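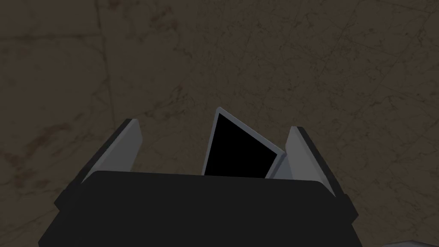
Why does a gripper that closes perfectly in simulation so often miss by a few millimeters on the real machine? Most of the time the motion planner is innocent, and the error comes from the small chain of numbers that tells the software where the camera sits in relation to the hand.

This chain has kept Florence Sandhu busy for the better part of two years. She leads the perception group at Zurnside, a company that sells picking software to warehouses and repair shops, and she has a habit of drawing the chain on whatever paper is near her. Base to wrist, wrist to camera, camera to object. Each arrow is a position and a rotation. If one arrow is wrong, every arrow after it is wrong also, and the robot will go with full confidence to the incorrect place.

"People ask me about the neural network," she told me when I visited in June. "I tell them the network is fine. Please ask me about the wrist."

I had gone to see Feltura, the simulation tool her group builds for its own use and has now begun to lend to customers. I expected to find a kind of video game. What I found was closer to a proofreading program. Feltura takes the planner, the controller and the perception code exactly as they run on the robot, and gives them a simulated world instead of the real one. The code does not know the difference. It asks for a camera picture and it receives one.

The view it receives is the wrist view, with the black body of the gripper across the bottom and the two gray fingers standing open. After one hour of watching it on a monitor I began to feel that the hands were mine. The floor behind is a brown, cracked surface, like old concrete, and I asked why somebody had taken the trouble to make the ground so dirty.

The answer came from Senyo Abugri, who writes most of the rendering code. In the first version the ground was plain gray. The segmentation network, which decides which pixels belong to the object and which do not, reached excellent scores on it. Then the same network was taken to a customer in Kovodberg, where the work tables were scratched and stained from many years of use, and it began to see objects everywhere. A scratch became the edge of a box. A stain became a lid.

"So now we give it bad ground from the first day," Abugri said. The library holds 154 surface textures at present, and he photographed a good part of them himself, in parking lots and in the basement of his building.

Flat things with dark faces are another trouble, and the group spends much time on them. Take a thin panel like a tablet, black in front with a narrow light border. When it leans between the fingers and the gripper body hides its lower part, the software has only a corner and two edges to work with. From these it must guess the whole rectangle, its tilt, and how far down it continues. The black face gives almost nothing. Depth sensors of the common kind send out infrared light and wait for it to return, and a glossy black surface returns very little of it, or sends it in some other direction.

The older method at Zurnside was to fill the missing depth with a flat patch and hope. The newer one is called Poirier inside the company, after the street where the office used to be. Poirier does not fill anything. It keeps several guesses of the panel's pose alive at the same time, each with a weight, and it asks the planner for a small motion of the wrist that would make the guesses disagree. The arm moves a little, the edges shift in the picture, and some of the guesses become impossible. When one guess has enough weight, the fingers are allowed to close.

I watched this on the screen, where the guesses are drawn as colored outlines in a separate debugging window. At the start there is a whole fan of them. The wrist turns by a few degrees and the fan becomes narrow. In the run I saw, 53 outlines became two, and the two remained for a long time. They were nearly the same, but one of them put the border of the panel inside the right finger, where no solid object can be.

A person sees at once that this is not possible. The software had to be told. Sandhu's group added a collision check to the weighting step last winter, so that a pose which passes through the gripper loses its weight immediately. It sounds like a small thing. According to her, it was the most useful change of the year, and also the one with the fewest lines of code.

There is a cost. Each extra look takes time, and customers who pay for picks per hour do not enjoy watching an arm that hesitates. Poirier adds roughly a second to a difficult pick. On easy objects it is switched off, and deciding what is easy has become its own research question, with its own small network and its own arguments in the meeting room.

Which brings us back to the wrist. All of this care is lost if the arrow from wrist to camera is wrong, and in a simulator that arrow is always right, unless you spoil it. Abugri now spoils it on purpose. Every time Feltura starts, it moves the virtual camera by a small random amount and does not tell the perception code. The code has to notice by itself, by comparing where it sees the fingers with where it believes they should be. The fingers are always in the view, he explained, so they are a free calibration target. For years the group had been masking them out of the picture as a nuisance.

I asked whether the code notices every time. He opened a log file dated 2018-08-13, the newest one on his machine when we spoke again by video for this article, and scrolled for a while without talking. Shifts to the side are found quickly. Shifts along the viewing direction are harder, as the fingers only become slightly larger or smaller, and a rotation of the camera can hide a part of such a shift. Those cases are marked in the log with a question mark, and there were still many of them.

Sandhu would like to solve this before the next release. Abugri thinks it will need a second pose of the fingers, half closed, so that the code has more than one measurement to compare – and that means another pause at the start of each shift, and another conversation with the customers.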